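I finally wrote down my Sernby buns

March is soup month at my place, and soup needs bread, so I've been baking like crazy again! Last night I had a pot of lentils going by six, and the only thing missing was something soft to drag through the bowl.
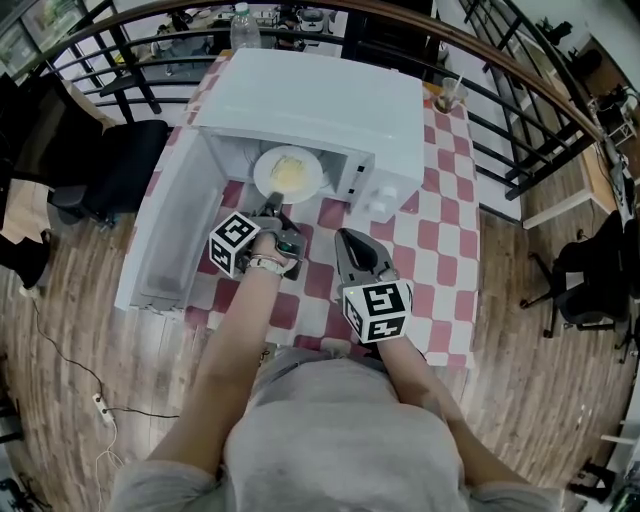
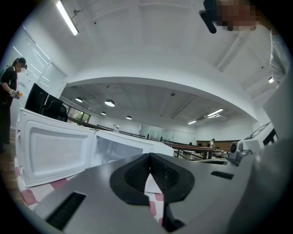 Microwave open, both times.

Anyway, the buns. I got the recipe from Olga Olivares, who used to run the bread table at the Sernby market and who never once gave me the same amounts twice. (I asked three times. I have three scraps of paper and they all disagree!) So I sat down and worked out my own version, and I'm so happy with it.

The big change is the potato. You boil it, mash it while it's still steaming, and let it cool before it goes anywhere near the yeast -- I rushed that part once and got a tray of hockey pucks. Then 60 grams of butter, a good spoonful of honey, and milk until the dough feels tacky but lets go of your fingers. It rises for 2 hours if the kitchen is chilly, and mine always is.

After shaping, give them another 40 minutes under a towel. My batch makes 11, which drives my sister nuts. She wants a dozen. I've tried making them smaller and they just dry out, so 11 it is.

Parveen Sethi asked in the comments last month if they freeze well. Yes! Wonderfully! Wrap them one by one and warm them in short bursts, with a damp paper towel over the top. I had one this morning with plum jam and it was every bit as soft as the first day.

Next up is the rye loaf, once my starter wakes up.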